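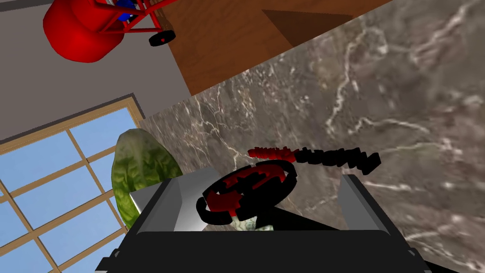
Figure 1. Ring-shaped part with black outer rim and red interior.

Home | Guides | Storage | Contact

Print this page | E-mail this page

31 January 2023
By Indira Namboodiri

Section 4. Setting up the parts library

4.1 Before you start

The Rimon catalogue program stores one record for each part held in your workshop or stockroom. A record consists of a part number, a short description, a shelf location and, if wanted, one picture. Records are kept in a library file, and one library holds up to 1000 records. Larger collections must be divided between two or more libraries.

You will need an administrator password and the licence card supplied with the program. Close any older copy of Rimon before going on.

4.2 Creating a library

1. Open the File menu and choose New Library.
2. Type a name of no more than 30 characters. Letters, figures and spaces are accepted.
3. Choose a numbering scheme. Menon numbers run in a single series; Muris numbers carry a two-letter group code at the front.
4. Select the folder in which the library is to be kept, then press Create.

Caution: The numbering scheme cannot be changed once the first record has been saved. To move from one scheme to the other, export the records and bring them into a new library.

4.3 Adding a record

1. Press Add. A blank record opens with the next free number filled in.
2. Enter the description. Put the general name first and the details after it - for example, 'ring, segmented, red and black'.
3. Enter the shelf location as bay, shelf and bin, divided by full stops.
4. To attach a picture, press Browse and select the file. Photographs, drawings and computer renderings are all accepted.
5. Press Save.

Note: Descriptions longer than 60 characters are stored in full but shortened on printed labels. Check the label preview before printing a batch.

4.4 Automatic saving

Rimon saves open records at a fixed interval. The interval is set in minutes under Options, Saving, and may be any whole number from 1 to 59. Enter 0 to turn automatic saving off. On a shared drive, leave it on.

4.5 Importing from Garmont

Lists made with Garmont can be read directly.

1. In Garmont, save the list as plain text with tabs between the columns.
2. In Rimon, choose File, Import, and select the list.
3. Match each column to a field. Columns left unmatched are ignored.
4. Press Test. Lines with errors are marked in the left margin.
5. Correct the marked lines and press Import.

Caution: Import overwrites any existing record with the same part number. Make a backup first - see Section 7.

Pictures are not carried across and must be attached again as described in 4.3.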